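Section 4. Setting Up and Cleaning the Divided Bin

4.1 Before you start

The Zalmont divided bin is used for small mixed goods: wrapped items, cups, pouches and loose pieces that do not stack. It is placed on a flat tabletop and can be filled from any side. Set it up before the first shift and check it again each time the contents are changed.

You will need:
A level table, at least 4 inches wider than the bin on every side
A soft brush
Two clean cloths
Mild dish soap and warm water

CAUTION: Do not lift the bin by the divider. Lift from the outer walls only.

4.2 Placing the bin

1. Wipe the tabletop and let it dry. Grit under the bin will mark a wooden surface.

2. Set the bin in the center of the table with the open top facing up. The divider should run from left to right as you face it.

3. Press down on each corner in turn. If the bin rocks, move it to a flatter spot. Do not shim it with folded paper.

4. Check both compartments for leftover items. Small wrappers tend to collect along the front wall.

4.3 Filling the bin

5. Decide which compartment will be used. If only one is needed, use the front one and leave the rear one clear.

6. Lower the goods in by hand. Do not tip a full carton over the edge. Keep each load under 25 pounds.

7. Spread the items over the floor of the compartment. Shiny or see-through packaging is hard to pick out against the silvery gray floor, so keep it beside something with a strong color, such as yellow.

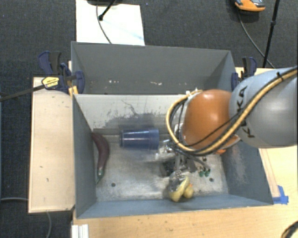
4.4 Cleaning the bin

8. Take everything out and brush loose dirt toward one corner.

9. Wash the walls and floor with soap and warm water, then go over them with the second cloth. Water hotter than roughly 54 °C may warp the divider.

10. Clean the sloping face of the divider last. It takes the most wear. Dark scratches and smudges on this face are normal and do not affect use. Do not scrub them with steel wool.

11. Let the bin air dry before refilling.

NOTE: Pale scuffs on the dark rear walls can be left alone. Replace the bin if a wall is cracked or the divider moves when pushed.

4.5 Replacement parts

Dividers and outer shells are ordered separately. Give the part number molded into the underside of the bin. Orders go to Kwesi Aidoo at the Georgiou parts counter, extension 68.

Section revised March 12, 2018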